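I had been meaning to get to the spring open day at Grukside for years, and this April my sister and I finally made the drive (89 miles, with one stop for pie!). We were there when the doors opened on Wednesday, and so were plenty of other people.

Our guide was Estela Gaete, who has been with the place for 38 years and clearly loves every corner of it. She took us through the sample room first, where every color they have ever tried sits on open shelves, and I could have stayed there all morning. My sister is a yellow person. I have always gone for blues and greens, the softer the better, and I was very happy to find both out on the table in the next room. 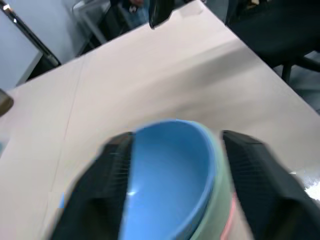
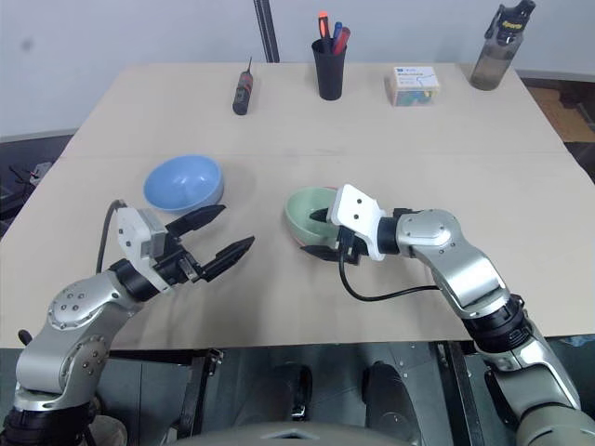 After that we went down to the little shop, where I told myself I would only look. Well, I came home with a set of mixing bowls and a butter dish, and my sister bought a pitcher for Judite Barros next door, who feeds her cats. Parking is free, but go early, and wear flat shoes for the stairs. They plan to open again in the fall.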